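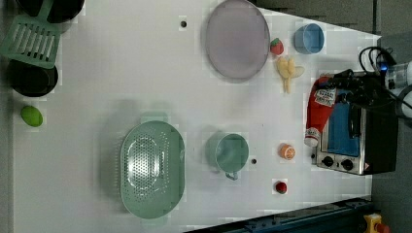

How do you teach a robot arm a kitchen job without writing out every move?

You steer it through the job yourself, over and over, while the computer records what the arm did and what its cameras saw, and then a program learns to copy you from all those recordings.

329 shares | 2 comments

I got to try it last week at Karkelus, the small robotics outfit in the old thread mill on the Sendthorpe side of the river (built in 1833, and still with the worst stairs in the county). They've started a project called Nekum, and the plan is to collect 400 runs of an arm tidying up a play kitchen, every single one of them driven by a person. I'd emailed to ask if I could come and watch. Anca Căpraru wrote back inside the hour and asked if I'd like a turn, which, of course I would!

So, the setup. There's a white table, and it has a toy toaster oven on it, plus cups and pans and a colander and a whole lot of pretend fruit. The arm is white with a black gripper on the end, and it comes in over the table from the side. You stand at a second desk with a hand controller on a coiled cord. Everybody there calls the controller the Nazari, after the shop that built it for them, as in "whose turn is it on the Nazari" or "don't put your coffee by the Nazari." When you move your hand, the arm moves. Squeeze the trigger and the fingers close. I figured it would take me five minutes.

It did not take me five minutes. My first job was to lift the ketchup bottle off the top of the oven and put it down on the table. I had watched Zohreh Kiani do it moments earlier while talking to me over her shoulder about parking. When I tried it, I came in too low and shoved the bottle, then I came in too high and grabbed air, and then I got hold of the thing and panicked and opened the fingers. It bounced. Zohreh put it back on the oven for me and told me to quit looking at my hand.

That's the tip, by the way, if you ever get the chance. Look at the gripper. Your hand sorts itself out after a bit, the same way it does with a computer mouse. I also kept trying to feel how hard I was squeezing, and you can't feel anything at all through this controller, so you're going by eye the whole way. A ketchup bottle is fairly forgiving. The strawberry was horrible. It's tiny and it rolls, and I chased it for what felt like my whole lunch hour.

There's another way of doing it, where you take hold of the arm itself and walk it through the motion, like guiding somebody's elbow. They let me try that too. It was way easier on my brain and much harder on my shoulder! Shahab Akbari, who set up the recording side, likes it for quick things, but he told me they stopped using it for Nekum in April. With hand guiding, your own arm and sleeve end up in every camera view, and the program starts treating the sleeve as part of the job. Take the person away later and it has no idea what it's looking at. With the controller you're standing well off to the side, so the recordings look the way the table will look when the arm is on its own.

I asked Shahab what happens to the bad runs, thinking mainly of mine. He throws out the ones where the thing gets dropped and left there. But if you fumble and then fix it, he keeps that, and he's pretty happy to have it. A learner that has only ever seen perfect grabs doesn't know what to do after a bad one, he said, so it sort of wanders off. I had one run where I knocked the bottle sideways, backed up, turned the wrist and got it the second time, and he gave me a thumbs up from across the room. I've been unbearable about it at home.

The day has a rhythm to it that I liked. Somebody lays out the table, not too neatly. You get a card with a short instruction, the kind of thing you'd say to a kid. "Put the banana on the plate." "Move the ketchup bottle off the oven." You press a foot pedal, do it, press the pedal again, and lift the controller back into its cradle while the arm goes home. Then somebody moves everything and you go again. Nesrin Karabulut does a lot of the laying out, and she's sneaky. She'll tuck a cup right up against the thing you need or turn a handle the wrong way around. I accused her of enjoying it and she didn't deny it.

The cards matter more than I'd guessed. Every recording gets saved with its sentence, and they want the same job worded lots of different ways, so Nesrin has been asking anybody who comes through the door to write a few. The guy who delivers the water wrote "ketchup goes down there please." It's in the pile. Mine said "set the ketchup bottle on the table," and I was a little embarrassed by how stiff it sounded next to his.

Now the part you probably want to know, which is whether any of this works. I saw it run by itself on a very early version, trained on only the bottle jobs. Anca typed in the sentence, took her hands off the keyboard, and the arm went up and over and came down on the bottle slower than any of us would have. It picked it up. It also stopped halfway, hung there long enough for me to look at Anca, and then carried on and set it down. We cheered anyway. On the next try it closed on nothing and lifted that very carefully over to the table, and I laughed so hard I had to step out into the hall.

Anca wasn't bothered. She thinks the height is the trouble, because most of the drivers so far are tall and come at the oven from the same angle, so she wants shorter people and left-handed people and people who've never touched a game controller. (I'm two of those three.) She has no idea yet how it will do on the fruit and said so. Real food isn't part of this at all, and neither is heat. If you were hoping for a robot that makes your grilled cheese, I asked, and it got a polite laugh.

A few of you will want to know about safety. They have a big red stop button at the corner of the table, and the first thing you learn, before you're even allowed near the controller, is to hit it. You hit it for practice. I hit it once for real when the arm started toward a pan I hadn't meant to go anywhere near, and the whole thing just froze. Zohreh said good, reset it, and handed me the next card.

They're taking people from town for driving sessions through the summer, and you don't need to know anything. Wear flat shoes, on account of the stairs and the pedal. Sign-up is on a clipboard inside the front door of the mill, and Rasa Tamošiūnaitė at the desk will find you a slot. She told me mornings fill up first. I've put my name down again for the colander, which so far has beaten everybody but Zohreh, and I've been practicing my wrist turns with the salad tongs.

Last updated: May 2018

2 comments

Recent
Thread mill stairs to get a handrail, finally
Where to park near the Sendthorpe bridge while the lot is dug up
I spent a morning with the river cleanup crew
High school robotics club looking for garage space
New bakery hours and a word about the rye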